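We use cookies to remember your settings. By carrying on you accept this. OK

Eight hours of sleep, says who?

21 November 2021

I have been reading about sleep again, which is a bad idea at bedtime and not a great one at any other hour. It started with a newsletter from an outfit called Koltura, who would like me to pay for a plan that "resets" my nights. There are 1,588 happy customers, apparently. I would like to know how many unhappy ones there are, but that number isn't on the page.

My doubts are mostly about the scoring. I wore a sleep band from Gamness for nine nights in March, lent to me by Hussam Tannous, who swears by his. On the night I lay awake listening to next door's dog it gave me 84. On the best night I'd had in weeks it told me I was "under-recovered", and I spent the morning feeling tired on its say-so. Hussam says I had the strap too loose. Maybe I did.

Then there's the advice. No screens, no cheese, no worrying. Get up at the same time every day, including Sundays — I have tried this and all I got was more Sunday. Some of it may well be sound. I just notice that the people most certain about it tend to have something in a bottle for you at the bottom of the page.

Aroha Treloar wrote to me after my last post to say that her gran slept about four hours a night and lived to a great age. I don't think that proves anything either, sorry Aroha. One gran is one gran.

What I do now is dull. I go up when I'm tired. If I'm still awake after a long while I come down, read a bit of something I've read before, and go back up. Milk may or may not help. I've seen it argued both ways with equal confidence, and I drink it because I like it.

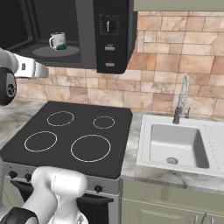
Things I still want to check

Whether naps count. Whether the blue light business holds up once you leave out the studies paid for by people selling orange glasses. If you have a proper source for either, send it over, and please don't send me the Koltura link again.

Contact | © 2021 | Back to top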